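Wundside cell

The Wundside cell is a two-arm tabletop work cell used for practice in sorting and placing small objects. It is one of several similar stations on a shared floor and is known in the Riva maintenance handbook as station 7. Most of what has been written about it concerns its upkeep: how the arms are mounted and aligned, how the table is laid out before a session, and how worn parts are replaced.

Construction

The cell consists of a wooden table inside a black rail frame. One black robot arm is fixed to the left rail and one to the right, so that the two face each other across the work area. Each arm ends in a two-finger gripper. The base brackets are tightened in a fixed order, left side first, and the bolts are marked with paint pen so that any movement shows at the next check.

The usual task set is a group of toy donuts with two plates, one pink and one blue. Operators adopted it after wooden blocks proved too easy to grip. The donuts have uneven icing and rounded sides, and a gripper that is slightly out of line will tip them before it closes.

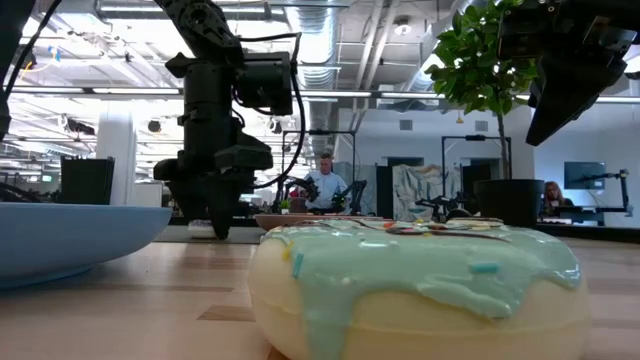
Lionel Holroyd wrote in reply to an early version of the handbook that the task set mattered less than the zero position, and that a cell with a bad zero would drop blocks and donuts alike. His note led to the alignment check now done at the start of each day.

Setup

Setup begins with the power off. The operator moves each arm by hand through its full reach and feels for stiff spots, then looks over the cables at the shoulder, elbow and wrist. A cable that pulls tight when the elbow is straight has to be rerouted before power is applied.

With power on, the arms are sent to their rest position and the joint readings are compared with the stored values. A difference of more than 3 counts on any joint calls for a new zero. The procedure used at the cell is called the Holroyd check. It has the gripper come down over a fixed mark on the table, open, close and lift away. The check is run separately for each arm, then with both arms moving.

The table is laid out last. A dark gray mat goes toward the back with the pink plate on its right side, and the blue plate goes nearer the front, to the left. The donuts may start on the plates or on the bare wood. Starting positions are changed between runs - a fixed layout can hide a small error in one arm. 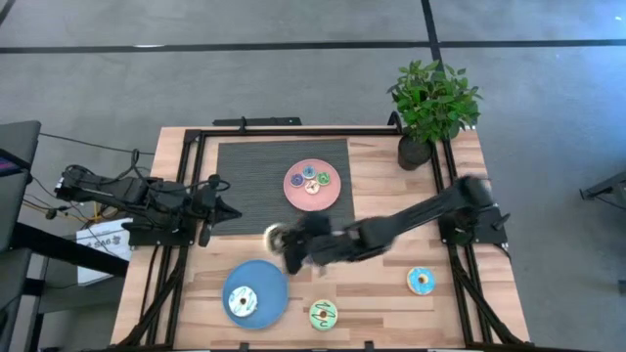 Right arm moving a donut just below the pink plate, with the left gripper open over the edge of the mat.

Routine care

The grippers need the most attention. Finger surfaces are wiped at the end of each session and the finger screws are checked once a week. Play in the fingers is measured with the gripper closed on a steel gauge. Fingers are replaced as a pair, even when only one is worn.

Joints are checked for heat after 200 cycles. A motor that runs warmer than its twin on the other arm is usually working against a cable or a bracket that has shifted. The handbook advises checking both before the motor is opened.

Dust from the floor collects under the rails and around the base brackets. It is removed with a soft brush. Compressed air is not used near the joints.

Repairs

The longest stoppage on record began in March, when the right arm started to sag at the elbow while holding a load. The motor was changed twice with no effect. The fault was then traced to a worn connector that opened only when the arm reached across the table. The arm had completed 1281 cycles since its last full service. A strain clip was added to both arms afterward, and the connector was put on the weekly list.

A second, smaller fault involved the left gripper, which closed slightly off center. It was corrected by reseating the fingers and repeating the zero.

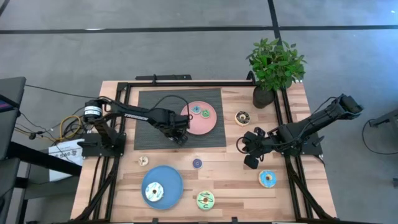 Left gripper lowered over the pink plate. The right arm is mounted on the opposite rail.

Records

Service notes for the cell are kept in Beva, a plain log with one line for each check. Each entry gives the arm, the joint, the reading and the initials of the person who took it. Entries before December 27, 2020, were made on paper and have been only partly copied over - the elbow readings for the left arm are missing.

See also

Riva maintenance handbook
Holroyd check
Gripper finger replacement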